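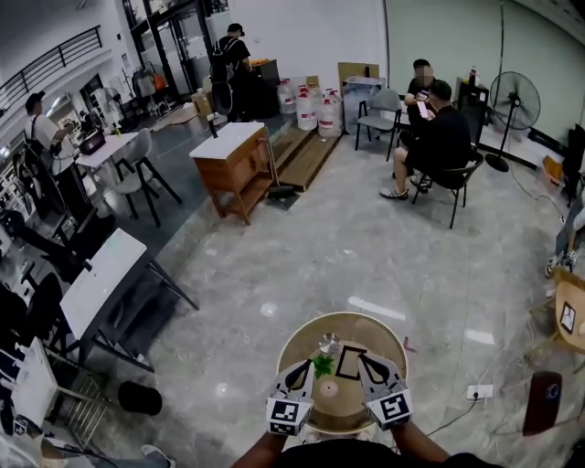
Arnel Bautista
Lecturer, Game Production
6th October
Print | E-mail

Handout: Soft launch of a mobile game

A soft launch means that the game is released in a small market before the world release. Students often mix it with a beta test. In a beta the players know that they are testing. In a soft launch they find the game in the store like any other game, and they can pay in it.

Our case is Okisik, a puzzle game by the studio Lullon. It was opened in May in 2 countries, with 16 levels. The team watched three things:

- how many players return on the next day
- at which level they stop
- what they buy first

In the first week 415 players finished the tutorial. Many of them stopped at level six, where the game asks for a login. Kirsten Bech, the producer, moved the login to a later level – the art and the rules stayed the same.

Please note that a small market is not a copy of the large one. Prices, phones and taste in games are different, so the numbers must be read with care.

For the seminar: read the Lullon report and write one page on what you would measure in the second month. Send it to Lilibeth Policarpio.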